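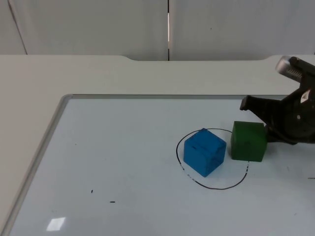
Re: [manipulacion] Resultados de Faslow en empuje de cubos
Sze-wing Hung, noviembre, 16:40

Hola a todos:

Contesto en la lista porque ya me han escrito dos personas preguntando si vamos a adoptar Faslow en Plistden. De momento yo no lo haría. Copio lo de Shu-fen para que no haya que ir a buscarlo:

> Hemos cerrado la evaluación de Faslow en la tarea del círculo.
> Entrenamiento con 3510 demostraciones teleoperadas, evaluación con
> 200 episodios en el mismo puesto. La política deja el cubo pedido
> dentro del círculo en la gran mayoría de los casos, y mejora con
> claridad a la base de Betadstead. Creo que con esto se puede afirmar
> que el modelo entiende la relación "dentro de" y la distingue de
> "al lado de". Adjunto fotograma. Comentarios bienvenidos.
> Shu-fen

Vamos con los comentarios.

Lo primero, el criterio de éxito. En el fotograma el cubo azul está dentro del círculo, eso no lo discute nadie. El verde está fuera, pero casi tocando la línea, con la pinza pegada a su cara derecha. Si la orden era "mete el azul", es un éxito. Si era "mete los dos", es un fallo por muy poco. Y si el episodio seguía, no es ninguna de las dos cosas. El mensaje no dice qué instrucción se dio ni en qué momento se puntúa, y con un solo fotograma yo no puedo saberlo. ¿Se evalúa el centro del cubo, la base completa, lo que le parezca al operador?

Segundo, el propio círculo. Está trazado a mano, es más ancho que alto y por abajo a la izquierda la línea se ha quedado en rayitas. Me gustaría saber si se redibujó entre episodios o si es el mismo desde el entrenamiento. Si es el mismo, una política que haya memorizado "lleva el cubo a esta zona de la pizarra" saca la misma nota que una que entienda "dentro de". La prueba cuesta una tarde: borrar el círculo, pintarlo en la otra punta y repetir. Con dos círculos, mejor todavía.

Tercero, la comparación. La base de Betadstead se entrenó, según su informe, con 1088 demostraciones. Faslow usa más del triple. Puede que el método sea mejor, pero tal como está la tabla no se separa el método de los datos. Pido una curva con el mismo número de demostraciones para los dos. Si sale plana, me callo.

Cuarto, y esto es más manía mía: de los 200 episodios, ¿cuántas posiciones iniciales distintas había? En Wan publicamos hace tiempo una cifra muy bonita que venía de 9 posiciones repetidas hasta el aburrimiento, y todavía me la recuerdan.

No digo que el resultado sea falso. Digo que "entiende la relación" es una frase muy grande para lo que se ha medido. Con "empuja cubos hasta una zona conocida" firmo hoy mismo.

Shu-fen, si puedes subir los vídeos completos con la instrucción en el nombre del fichero, me ofrezco a repuntuarlos a ciegas.

Saludos,
Sze-wing

Comentarios

marta_r: Lo del círculo movido lo probamos con otra política y se hundió. No tengo los números a mano.

Shu-fen Chiu: Acepto el primero y el tercero. El círculo se repasó alguna vez, pero siempre en el mismo sitio. Subo los vídeos cuando tenga permiso.

ijo: ¿Y con el verde como objetivo y el azul ya dentro? Ahí es donde se ve si empuja a lo bruto.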